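Resident Services Board > Household Storage and Order > Small accessories in shared bedrooms
Thread status: open

Posted by F_Talebi (Residence Coordinator, Ansah House)
03/08/2023

Colleagues,

I am requesting comments on the draft guidance for small personal accessories in shared bedrooms. The draft covers hair ties, clips, bracelets, cords and similar articles that residents at present keep on beds, headboards and window ledges. Ansah House has 16 shared rooms, and the spring inventory recorded 632 loose articles of this kind. The draft proposes the following:

1. Each resident sorts accessories on a cleared bed surface twice per term.
2. Each resident receives one shallow container for daily items.
3. Articles not in daily use are placed in a drawer unit.

Comments are requested on item 2 in particular. The draft does not say what the container should be.

Farzad Talebi

Reply by mlondono

Thank you for circulating this. At Erero we have used cardboard box lids for two terms and I recommend them. A lid is shallow, it costs nothing, and a resident can see everything in it without tipping it out. I would not approve a budget line for purchased trays until lids have been tried.

Marisol Londoño
Erero Residence

Reply by B.Tehrani

I must register a disagreement with the previous comment. A lid has no cover of its own. It is placed on a bed, the bed is sat upon, and the contents are then on the floor. At Tarnier we purchased the Bunetti divided tray, the version with a hinged cover, and the matter was settled. The draft should name a covered container.

I also question whether sorting should take place on a bed at all. A table is the proper surface.

Babak Tehrani

Reply by mlondono

Mr. Tehrani, most of our shared rooms do not have a table of sufficient size, and I understand the same is true at Ansah. The bed is the largest flat surface available. A fitted sheet or a smooth spread pulled tight is adequate. On a loose blanket the smaller pieces go into the folds.

As to the box lid, it is used during the sort and then goes into the drawer as it is. No one has proposed leaving it on the bed.

Reply by a_bahrami

I support the use of the bed and I am neutral on the container. I carried out a sort with residents in one of our two-bed rooms, following the draft as written.

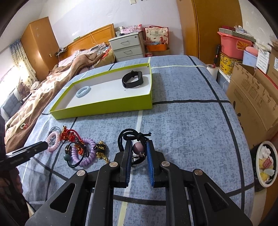
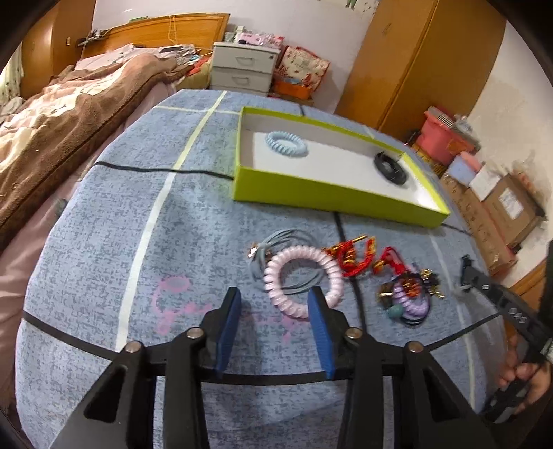

My observations on the draft are as follows.

The category "hair accessories" is too broad to be of use. Residents do not treat a spiral coil and a beaded elastic as the same article. The coils keep their shape and may be stored side by side. The elastics with beads catch on each other and on anything braided, and should be kept apart from the coils from the beginning. I suggest that the draft list coils, elastics, clips and decorative cords on separate lines.

Knotted and tasseled cords deserve a line of their own. They are usually gifts or holiday items, they are seldom worn, and they tangle with everything near them. In our residence they go in an envelope, flat, and the envelope is labeled with the resident's name.

The draft is also silent on fitness bands and cables. These always appear when a resident empties a headboard shelf. I would ask that cables be excluded from the count and directed to the electronics pouch.

Abbas Bahrami

Reply by F_Talebi

Mr. Bahrami, thank you. The four lines will be added. I agree regarding the cords. For clarity, was the lid you used large enough for one resident's daily items?

Reply by a_bahrami

Yes, provided that "daily items" is read strictly. The residents were asked to choose what they would wear in the coming week and nothing more. When they were first asked simply to choose what they liked, everything was chosen.

Reply by L_Yazdani

I am joining from the purchasing side. The Bunetti tray mentioned by Mr. Tehrani is available to us only in cartons of 200, and we would need storage for the remainder. If the residences were to order jointly, the stated requirement for all sites is 826 units, so a fifth carton would be opened for a very small number. I do not oppose the purchase. I ask only that it be justified in writing before April.

I would add one practical matter. Where a room already has a plastic drawer unit, the top drawer is normally too full for either a lid or a tray. Residents should be asked to empty that drawer first. In the present draft the drawer comes last, as item 3, and by then the bed is covered and there is nowhere to put the drawer's contents.

Ladan Yazdani

Reply by B.Tehrani

Ms. Yazdani's point on the order of work is correct and I support it. I maintain my position on covers. Small beads and rings are lost from open containers every time a drawer is pulled quickly - our lost property record at Tarnier was mostly rings before the change.

I withdraw the objection concerning beds, on condition that bags, pillows and soft toys are moved to the other bed before the sort begins.

Reply by mlondono

That condition is acceptable to Erero. On the covers I remain unpersuaded. Rings may go in a small pouch inside the lid, at no cost.

Reply by F_Talebi

The draft will be revised as follows. Item 1 becomes the emptying of the top drawer. Item 2 becomes the sort on the bed, with other articles moved to the second bed where there is one. Item 3 will read "one shallow container, open or covered, at the discretion of the residence." Knotted cords will be stored flat in a named envelope. Cables are excluded from the count.

Mr. Tehrani's preference for a covered container will be recorded in the notes. Residences wishing to purchase trays should write to Ms. Yazdani directly.

Reply by L_Yazdani

Please include the number of beds per room in any such request. Two were returned last term for that omission.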